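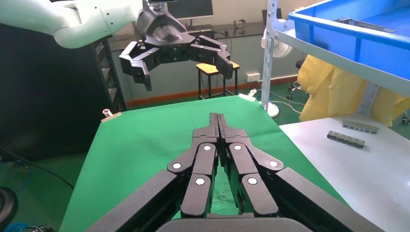
Callum Kershaw did not believe in the letter. It had come in a brown envelope from a law office in Ellwood, and it said that his late uncle had held the house on Huvari Street in trust for him for 18 years.

"In trust," he said. "My uncle wouldn't trust a dog with a bone."

Sharon Mbwambo turned the page over on her desk. She had read plenty of trust papers, and most of them were worth less than the staples. This one had two signatures and no witness.

"Who paid the taxes?" she asked.

"He did. I sent him money, though. Every April."

"For the taxes?"

"For whatever he said it was for."

She wrote that down and put a question mark after it. The cousins in Clument had the deed, recorded and stamped, and a lawyer who returned calls. Callum had a letter and a shoebox.

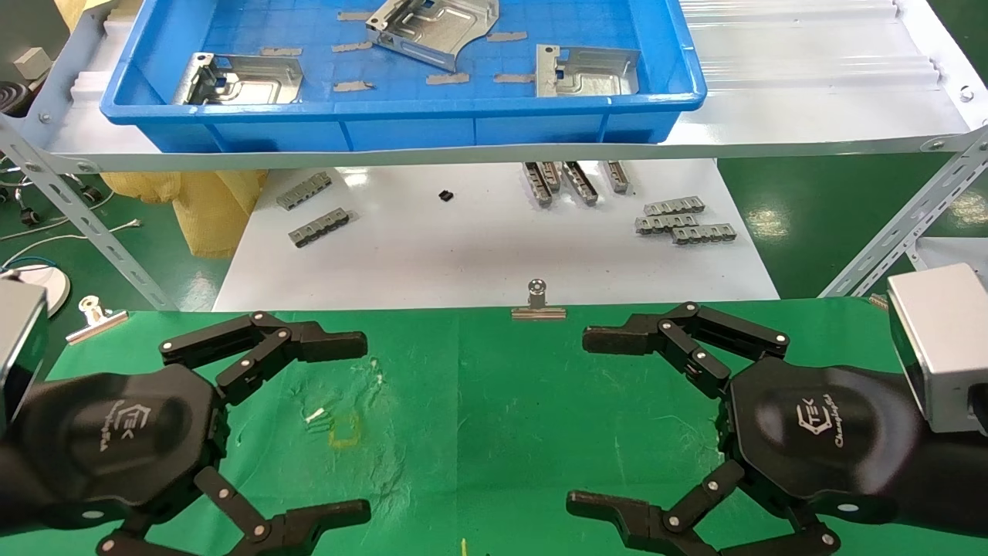

"Last check was $1,465," he said, digging through the box. "Look, he wrote on the back of it."

She looked. The handwriting said *your house, your roof*. It could have been a promise. It could just as well have been an old man grumbling about a leak.

"A judge might like this," she said. "I wouldn't bet lunch on it."

"But you'll file?"

Sharon thought about the cousins, and about the 15 other folders on the floor by her chair.

"Bring me the rest of the checks," she said. "Both sides."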